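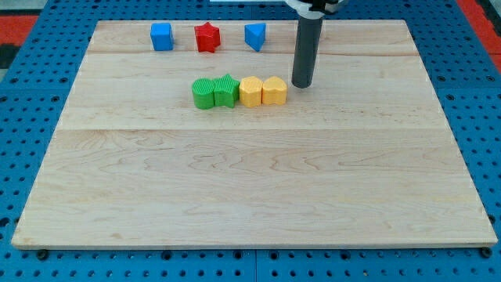 How to write the rules for a block-sorting cell before you run it

Many small labs start a tabletop task first and write the rules after the first bad day. I did the same. In this tutorial I explain how we now prepare the rule sheet for a block-arranging task at Asholm. The sheet fits on one page and needs one hour of work, if two people do it together.

Step 1. Fix the board and name its zones

Bolt the board to the table and do not move it during a session. Then give names to its parts. Our board is glued from three planks, so we use the seams as borders: back, middle and front. The back plank is for separate blocks, the middle plank is for the row. The front plank must stay free. It is the side where people put their hands, and a block left there will sooner or later be pushed to the floor by a sleeve.

Step 2. Write what "in a row" means

This was our longest discussion. One operator accepted a row with small gaps, another did not, and for weeks the results could not be compared. Now the sheet says: the blocks touch their neighbours, and no block crosses a seam. If colours are grouped, as in green, green, yellow, yellow, the same colours must stand together. Shape has no effect on the order unless the task card says so. A star beside a cylinder is correct, a heart at the end is also correct.

Step 3. Set the limits for the arm

Write them as sentences which a new person can check without opening the software:

The tool does not go over the front plank.
The tool does not travel sideways below the top of the tallest block.
Between two moves the tool may wait over the board, but hands stay away until the arm is paused.

The last rule is the one people forget. A tool which hovers quietly looks finished, and it is very natural to reach in and correct a block. Press pause first — also when you are sure.

Step 4. Decide when a trial is stopped

We stop when a block falls over, when a block leaves the board, or when the operator is in doubt. A stopped trial is recorded as stopped and never deleted. Out of our first 1199 trials, 82 were stopped, and it was these records that showed us the old speed limit was too high near the back plank.

Step 5. Sign and repeat

Both authors sign the sheet and it hangs beside the table. Samran Rojanasak from Kozan, who reviewed our sheet, advised us to read it aloud to each new operator instead of sending it by mail. I was sceptical, but the questions came at once.

We read the sheet again every June, and after any change of tool, board or block set. If you change the blocks, begin again from step 2.

Last revised February 18, 2021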